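휴게실 겸 작업실 안전점검표 (간이) - Melel 스튜디오
점검월: 5월 / 점검 시작 오전 11시 / 작성: 시설 담당

표기: O 양호 / △ 조치 필요 / X 사용 중지 / - 해당 없음
급하게 돌면서 적음. 글씨 못 알아보면 물어보세요

1. 출입구, 통로
1-1 출입문 앞 적치물 없음: O
1-2 비상구 표지 점등: O
1-3 통로 폭 확보: △
코멘트: 의자가 통로쪽으로 조금씩 나와 있음. 안 쓸 때 테이블 밑으로 넣기. 지난달에도 적었음
1-4 바닥 미끄럼, 파손: O

2. 전기
2-1 멀티탭 문어발 여부: O
2-2 멀티탭 바닥 방치: △
코멘트: 흰색 멀티탭이 휴지통 옆 바닥에 그대로. 선도 바닥에 늘어져 있음. 벽쪽으로 붙이고 몰드 씌울것. 몰드는 De Bruijn 에 주문 넣음, 392호 창고로 입고 예정
2-3 피복 벗겨짐: O (눈에 보이는데만 확인)
2-4 냉장고 단독 콘센트: O
2-5 천장 형광등 깜빡임: O

3. 냉장고, 선반
3-1 냉장고 위 적치물: △
코멘트: 위에 작은 빨간 물건 하나. 뭔지 모르겠음, 주인 가져가세요. 냉장고 위는 원칙적으로 비움
3-2 선반 수평, 흔들림: O
손으로 밀어봄. 괜찮음
3-3 선반 상단 무거운 물건: △
코멘트: 흰 상자는 가운데 아래 칸으로. 위쪽 칸에 통이랑 병이 많음. 유리로 된건 전부 허리 아래로 내려주세요. 상자 겉면 라벨도 붙일것
3-4 선반 벽 고정: △
고정철물 Husemen 걸로 견적 받는중. 벽돌벽이라 앵커 따로 써야된다고 함. 금액 아직 안나옴
3-5 유통기한 지난 식품: O (2개 폐기)

4. 테이블, 의자
4-1 테이블 흔들림: O
4-2 상판 깨짐, 날카로운 모서리: O
4-3 상판 위 유리용기 위치: △
코멘트: 흰 뚜껑 유리병이 테이블 먼쪽 끝 가까이에 있음. 팔꿈치 닿으면 바로 떨어짐. 가운데로 옮기든지 치우든지. 분홍 그릇도 같이
4-4 휴지 비치: O
코멘트: 라탄 휴지 케이스, 계속 써도 됨. 불 쓰는 물건 옆에만 두지 말것
4-5 의자 다리, 천 찢어짐: O
4-6 의자 위 물건 방치: △
코멘트: 회색 의자에 휴대폰 올려놓은거. 모르고 앉으면 깨짐. 개인물품은 사물함. 매번 나오는 지적이라 이제 그만 좀 나왔으면 함
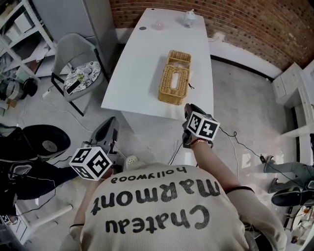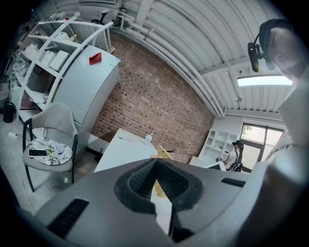 테이블과 회색 의자 주변, 점검항목 4번 참고

5. 화재
5-1 소화기 압력 정상: O
5-2 소화기 앞 물건 없음: O
5-3 감지기 작동등: O
5-4 개인 전열기구: O (없음)
5-5 천장 배관 쪽 걸어놓은 물건: O
코멘트: 배관에 행사 장식 매다는거 금지. 겨울에 한번 걸었다가 뗐음
5-6 캔들, 인센스 사용흔적: O

6. 위생, 폐기물
6-1 휴지통 넘침: O
6-2 휴지통 위치: △
코멘트: 검정 휴지통이 멀티탭이랑 너무 가까움. 최소 60cm 떨어뜨리기. 음료 남은 컵 버리는 사람 있음, 튀면 위험
6-3 분리수거 표시: △ 스티커 떨어짐. 다시 출력
6-4 손소독제 잔량: O
6-5 테이블 닦은 기록: △ 기록지 빈칸 많음. 닦았으면 체크 부탁

7. 책상 자리 (벽돌벽 쪽)
7-1 모니터 받침 흔들림: O
7-2 의자 등받이 고정: O
7-3 책상 밑 선정리: O
7-4 환기: △
코멘트: 오후에 답답하다는 얘기 있음. Damance 필터 교체 요청함. 면적 대비 용량 부족일수도 있는데 그건 다음에 확인

8. 구급함
8-1 위치 표시: O
8-2 밴드, 거즈: △ 밴드 거의 없음. 큰 사이즈로 주문
8-3 소독약 기한: O
8-4 비상연락망 최신: △ 내선 바뀐거 반영 안됨. 새번호 1505 로 수정해서 다시 붙일것

조치 순서
먼저) 멀티탭, 휴지통 옮기기 - 당일
먼저) 테이블 끝 유리병 - 당일
그다음) 선반 위 유리류 내리기, 상자 라벨
그다음) 밴드 주문, 연락망 교체, 분리수거 스티커
업체 답 오면) 선반 고정, 몰드, 필터
예산은 몰드+밴드 합쳐서 대략 60,000원. 선반 고정비는 별도

기타 메모
- 의자 관련 지적 또 나오면 의자 수를 줄이는 쪽으로 건의할 예정
- 자재 창고는 열쇠가 없어서 못봄. 재점검때 같이
- 점검표 양식에 5-6 이랑 6-2 새로 들어감. 예전 양식 쓰지 마세요
- X 판정 없음. △ 항목은 조치후 옆에 O 로 고치고 이니셜
- 재점검은 6월 초, 오전에 할 예정

확인란: 시설 (서명) / 운영 (서명 아직)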